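Canitport Clothing Exchange Association
Minutes of the General Meeting, May 2024

1. Opening and previous minutes

The chair opened the meeting at the Desisgate hall. The minutes of the December meeting were approved with one correction: the rent for the Tsikata Street storeroom is paid quarterly, and the word "monthly" in item 4 is struck.

2. Children's clothing

The association took in 557 items of children's clothing over the winter season. Jeans and other denim remain the most requested, and the larger sizes go out within the first hour of each exchange day. Members agreed that denim with worn creases may be accepted if the seams are sound and any fastening closes.

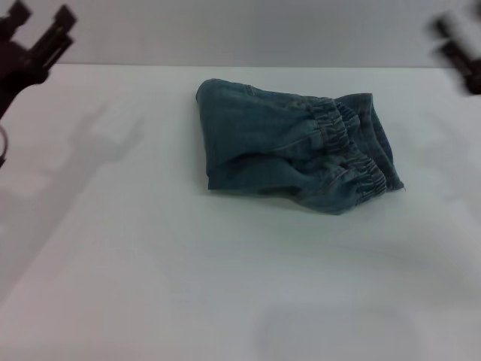 Items with broken zippers will continue to be set aside for the mending group, which meets twice a month. The group asked for a second sewing machine. The meeting approved the purchase of a used machine, subject to the price being reported to members in writing beforehand.

Coats are to be held back until the fall. Donors who bring them in the summer months are to be given a storage slip and asked to return in September.

3. Storeroom and lease

The lease on the storeroom runs out at the end of the year. Zellia Property has offered a renewal of 2 years on the present terms, with the tenant responsible for interior painting. Several members thought the painting clause too broad. It was agreed to ask that it be limited to the walls of the front room, and to request a reply before the summer break.

The door lock has been replaced. Key holders are to sign for the new keys and hand in the old ones.
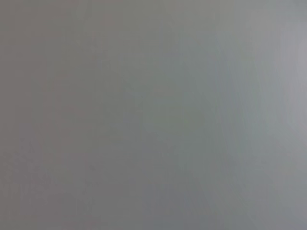 4. Exchange days

The fall calendar provides for 9 exchange days. The limit of 26 families per morning session was discussed at length. A proposal to raise it was withdrawn after it was noted that the hall's booking conditions would have to be changed first. The limit stands, and afternoon sessions will open half an hour earlier.

Sorting by size will be finished the evening before each exchange day. Labels are to show the size and the season only.
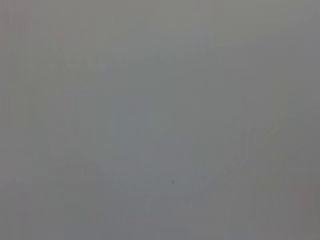

A member asked whether families turned away in the morning could be given a numbered ticket for the afternoon, as some of them travel a long way by bus. The chair replied that tickets had been used in the past and could be brought back without a vote. The meeting asked that this be done from the first fall date.

5. Other business

The notice board by the side entrance is to be cleared of expired postings.

There being no further business, the meeting was closed. The next general meeting will be held in December.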